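Close the Door: What Homeowners Can Do About Fire Inside the House
Speaker notes, Ognjen Lazarević
Fludholm Residents' Evening, Saturday, August 28, 2021

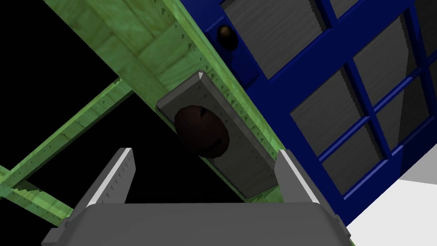
Slide 1. A blue door with grey glass panes and a small brown knob (computer rendering).

Opening

Good evening. Thank the hosts. Say that the talk is 40 minutes and that questions are welcome at any time, also during the slides.

Ask the room: who closed their bedroom door last night? Wait for hands. Then ask who closed it because of fire. Do not comment on the answer, go on.

Tell them who I am. I inspected houses for eight years in Dellar before I moved here, and in most of those visits I was asked about the roof, the boiler and the damp. Very few people asked me about the doors. I would like to speak tonight about doors, and a little about alarms, and at the end about the landlord rules which changed in May.

The fire on Tamuno Street

Many people here remember it, so speak slowly and with respect. The family has agreed that I tell this, but they asked me not to use their name.

The fire started in the kitchen at night, in the wall behind the dishwasher. The parents slept upstairs with the door open, as they always did, to hear the baby. The older daughter slept in the next room with the door closed, because she was 15 and wanted to be left alone. The alarm in the hallway woke the father. Everyone got out, and this must be said early, so that the audience is not sitting in fear of the ending.

What I saw two days later: in the parents' room the paint was black down to the height of the bed. The plastic frame of the clock had lost its shape. In the daughter's room there was a dark line along the top of the door and some smell in the curtains. Her books were fine. The two rooms share a wall.

Pause here. Let them think of their own hallway.

What a door does

A closed door slows three things: heat, smoke, and the air that feeds the fire. Smoke is the one to stress. People imagine flames, but smoke arrives first, and it can reach a sleeping person before any flame is near the room.

Explain that even an ordinary hollow interior door gives some minutes. I do not promise a number, because it depends on the door, the gap under it and how strong the fire is. If someone insists on a number, say that a rated fire door is tested for a stated time and an ordinary door is not tested at all.

Rated doors. In most single houses the one that matters is the door between the garage and the living space. Look for the label on the hinge edge. Please do not paint over the label – I have scraped paint from so many of them. The door should close and latch by itself if it has a closer. If you hold it open with a paint can, you have paid for a fire door and you are using it as a wall decoration.

Glass. Somebody will ask about glass in doors. Ordinary glass can crack and fall out in the heat, and then there is a hole. Fire-rated glass exists and carries its own permanent mark. If you cannot find a mark, treat it as ordinary glass. Old glazed doors between kitchen and hall are common in the Fludholm houses, and I don't tell people to throw them away. I tell them to close them at night and to have a working alarm on both sides.

Pet doors. A pet door cut into a garage door usually ends its rating. People do not like to hear this. Be kind.

"But I need to hear my child"

This is the most frequent objection and it is a fair one. Kalkidan Asfaw, who teaches the safety course at the Nolel center, gave me the answer which I use now. Put a smoke alarm inside every bedroom, connected to the others, so that when one sounds, all sound. Use a baby monitor if the child is small. With these two, the closed door costs you very little.

Some children do not wake up from an alarm. It is a known problem and parents should test it. Do it one evening when the child has been asleep for an hour, and see what happens. If the child sleeps through it, one adult must be the person who goes to that room, and the adults must agree who.

Alarms, short version

Press the test button every month. Replace the whole alarm when it is ten years old; the date of manufacture is on the back. I once found one that had turned the color of tea, and the owner was proud that it never made false alarms. (Usually gets a laugh. Wait.)

Do not remove the battery when you burn the toast. Open a window, or use the hush button if you have one.

The night round

Read this part from the slide, it goes better. Before bed: stove off, dryer not running, space heater unplugged, keys in their usual place, doors closed. It takes two minutes. In my home my son does the doors and I do the kitchen.

If you wake up to an alarm, touch the door with the back of your hand before you open it. If it is hot, leave it closed, put a towel or sheet at the bottom, and go to the window. Call 911 from there and say which room you are in. If it is cool, open it slowly, stay low, and close it again behind you when you go. Leave the house, meet at the place you have agreed, and do not go back inside for anything, including the dog.

For tenants and landlords

Since May our town asks for a written alarm check at each change of tenant. Landlords keep the paper and the tenant gets a copy. I have brought 100 blank forms, they are on the table near the coffee. If a self-closing door in your building does not close, write to the landlord with the date and keep a copy of what you wrote.

Questions I should be ready for

Does closing doors hurt the heating or the air? Sometimes a room gets stuffy. Ask the heating company if air can return from the room; do not cut the bottom of the door yourself.

Is a locked bedroom door a problem? For a closed door, no. For a lock which needs a key from the inside, yes. Nobody should search for a key in smoke.

What does a new garage door set cost? I do not quote prices. Get two offers and ask each installer to show you the label before the door is hung, with the frame and the hinges included in the offer.

Insurance discount? Some companies give one for connected alarms. Call your own agent and ask.

If time is left, show the hallway drawing again and let people mark their own bedrooms on the handout. Collect the pens. The room must be free at 8.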